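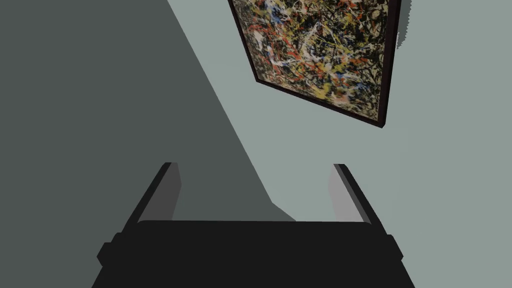 An open gripper and a splattery painting, on screen in a simulated room.

My Bedroom Is Still Harder Than a Factory

I fold laundry badly and I hate doing it, so please believe me when I say I'm rooting for the robots. If somebody sold me a machine tomorrow that could pick a sock up off the floor, find the other sock and put them both in a drawer, I would hand over the money before reading the manual. I very nearly did in June, when Buveck put its little tidying arm on sale for $898 and my sister sent me the link with a row of exclamation marks. Then I read what it could do. It could move a cup, from a mat, to another mat!

So I went looking for a better answer to the question I get asked at every family dinner (I used to write about factory equipment, and my relatives have never let it go): can these things do chores yet? My answer is still no, and I've been spending my evenings with simulated bedrooms to work out why.

Simulated, because that's where a lot of the practice happens now. You build a bedroom in software, drop a robot into it and let it try things all night long, and no lamp gets broken. I think this is a great idea, by the way. I also think people who have only seen the highlight clips should sit through an hour of the plain stuff, the way I did with a bowl of cereal at eleven at night. 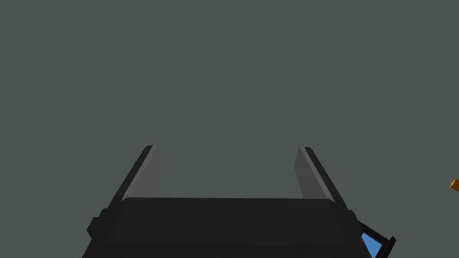

Gripper wide open, with a bit of blue and a bit of orange off to the right.

Look at how much of your own view is hand when you reach for something. Now take away the feeling in your fingertips, and take away the fact that you already know what's on the dresser because you put it there. What's left is a pair of flat fingers and whatever happens to be in sight past them. When I pick up my keys in the dark I'm doing something wildly fancy, and I've never once thanked myself for it.

Aino Lindqvist, an old colleague of mine who spent years at Zellside setting up packing lines, thinks I'm too gloomy. Her view is that the shop floor looked hopeless too, right up until people stopped asking the machine to be clever and started moving the bins to where the machine could reach them. The line she was proudest of ran 72 boxes an hour, and every box came in facing the same way. I asked her what happened when one came in sideways. "We went and turned it around," she said.

Well, there you go. At my house everything comes in sideways.

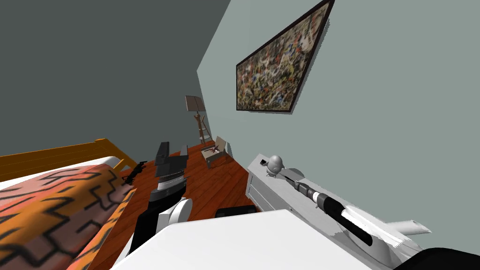

A bedroom is not a line

Think about what a normal bedroom asks for. There's a blanket with a loud zigzag pattern, and I'd love to know how a camera feels about loud zigzags. There's a chair with a few small things on it, because there's always a chair with a few small things on it. There's a figurine on the dresser. Does it live there? Is it a toy somebody wants put away? I couldn't tell you, and I have eyes and opinions.

That last part is what bothers me most. Grabbing is hard, sure, but I expect grabbing to get solved. Trondimia already sells an arm that handles more than 50 kinds of bottle, and Magalhães has one sorting towels in a hotel laundry, slowly but pretty well. Deciding is another business. Tidying is a long string of tiny judgments about what belongs where and who will be mad if you move it, and every home answers differently. My husband and I don't agree on the answers and we've shared a closet for ages.

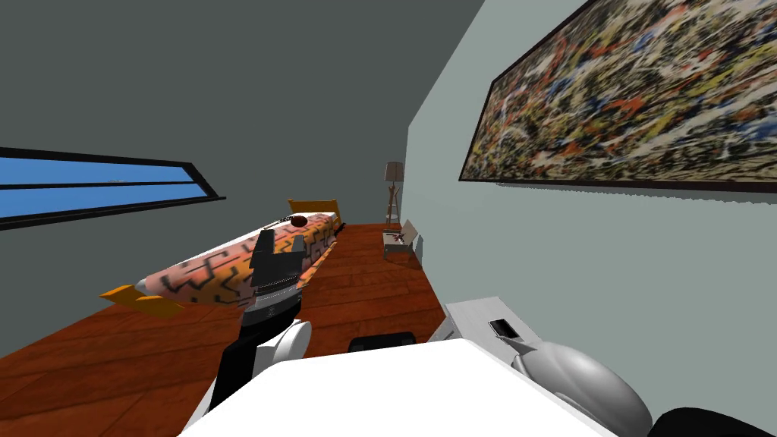 I'd also like us to be fairer about what counts as a chore. "Make the bed" sounds like one job. It's a dozen, and most of them involve cloth, and cloth never does the same thing twice. A box stays a box while you carry it across the room. A blanket turns into a different shape the second you pinch a corner — then you have to get to the other side of the bed, around the chair, without dragging the lamp along.

Would I buy one that did half of it? I go back and forth. A machine that cleared the floor and left the blanket to me would be worth real money, even if it took all afternoon while I was out. What I won't pay for is one I have to stand next to, turning things the right way around. I already have 2 kids for that, and they're at least good company while I do it.

Aino says to ask her again in five years. I've put it on the calendar, and in the meantime there's a basket of warm towels downstairs with my name on it.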